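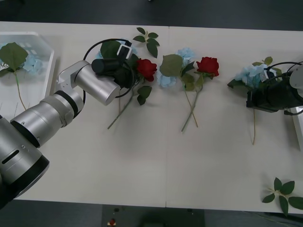
Give the Flowers to the Gripper First

Filed under: Opinion / Robots and Automation

Print this page | E-mail this page

August 7, 2019

When people compare grippers, they like to begin with blocks. A block has flat sides, it does not bend, and each one is the same as the last. I did this also for many years, and my tables of results looked very good. Then in March I changed to artificial flowers, and I had to throw away most of my opinions.

At our workshop in Altville we have two arms at one long white table, a silver one on the left and a darker one on the right. Each has a black gripper. The task is easy to say: take a red rose or a blue hydrangea from the table and put its stem in a vase. A child understands it at once. For a robot it is a hard exam, and I believe every buyer of a gripper should ask to see it.

The first difficulty is the stem. It is long and thin, and two stems may lie crossed on the table, so that lifting one will pull the other. The Plostico fingers, which won all my block tests, have a wide soft pad. On a thin stem this pad lets the flower turn around like the hand of a clock. The Kahsay fingers are narrow and hard and I had placed them last. With stems they were clearly better, and I was a little ashamed of my earlier report. 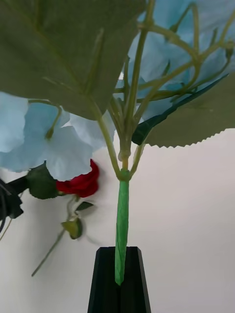

The second difficulty is to see. A hydrangea is mostly head. When the gripper holds it, petals and leaves come in front of the wrist camera, and the opening of the vase becomes a small thing behind a lot of green. Our vase is black, with a narrow opening, and this makes it worse. Some colleagues tell me to buy a better camera. I do not agree. More pixels of a leaf are still a leaf. I would spend the money on a second view from the side, and on a controller that can move slowly and stop when it feels contact.

I know the argument against my test. Flowers are never in the same position twice, so the numbers are difficult to repeat. We made 177 trials with each pair of fingers, and I still would not defend the last digit. But the kitchens and shops where these machines should work are also difficult to repeat. The company in Iddale that asked for our advice does not sell blocks.

So keep the blocks for checking that the cables are right and the arm is calibrated. It takes 3 minutes. After that, please put something on the table that bends.

Contact us | Copyright 2019 | Back to top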